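Felham Technical Institute
Introduction to Robot Manipulation, Laboratory Section
Handout 7: The Kitchen Counter Project
Issued Apr 5, 2021

Purpose of this handout

The kitchen counter project is the final laboratory assignment of the course. Students work in teams to program a single robotic arm to carry out a short household task and to report on its performance. This handout sets out the task, the rules for preparing the counter, and the requirements for the written report. It replaces the draft circulated at the start of the term.

The task

Each team selects one object on the counter and one place to put it. The arm must pick up the object, carry it to the chosen place, and release it there in an upright position. Containers and cups are suitable first choices. Glass items may be selected only with the approval of the instructor, Angus Haldane.

Teams must submit a task statement before any laboratory time is assigned. The statement names the object, describes the starting and final positions, and explains how the team will decide whether an attempt has succeeded. "The cup is on the board" is not sufficient. A satisfactory statement says how far from the intended spot the cup may stand and whether its handle, if it has one, must face a certain way.

Preparing the counter

The counter is to be kept as a working kitchen would be. Canisters, mugs, the toaster, and the French press remain out during trials, and the large wooden cutting board stays in the central area. Teams may move an object a short distance to begin a trial, but they may not clear a path for the arm. 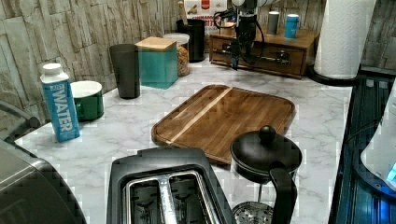
Châu Phan asked whether a team might remove the taller items at least for its first trials, arguing that a planning error is easier to find when there is less to run into. The request was considered and a limited exception has been added. A team may run up to 36 attempts on a simplified counter, provided that these are logged separately and left out of the reported success rate.

Motion planning

All motions are to be planned in the Koutsoukos software installed on the laboratory computers. Teams should plan the approach, the grasp, the lift, and the release as separate steps and save each one under its own name. The planned path must keep a clearance of at least 300 millimeters above the counter whenever the arm is traveling between positions with nothing in the gripper.

Narrow objects that stand close to a wall require particular care. The fingers need space on both sides, and a straight approach from above is often preferable to one from the front.

Safety

One team member stays at the stop button whenever the arm has power. No one reaches over the counter during a motion. Kitchen appliances are to be left unplugged unless the instructor directs otherwise.

The report

The report is limited to 2000 words, excluding tables and the attempt log. It should contain the approved task statement, a description of the planned motions, the results of all logged attempts, and an account of the failures. Failures are to be grouped by cause, with one case from each group discussed in full.

Reports are submitted through the Hostomley course page. Teams that wish to present their work at the Cadusham student meeting in July should mark the box on the cover sheet.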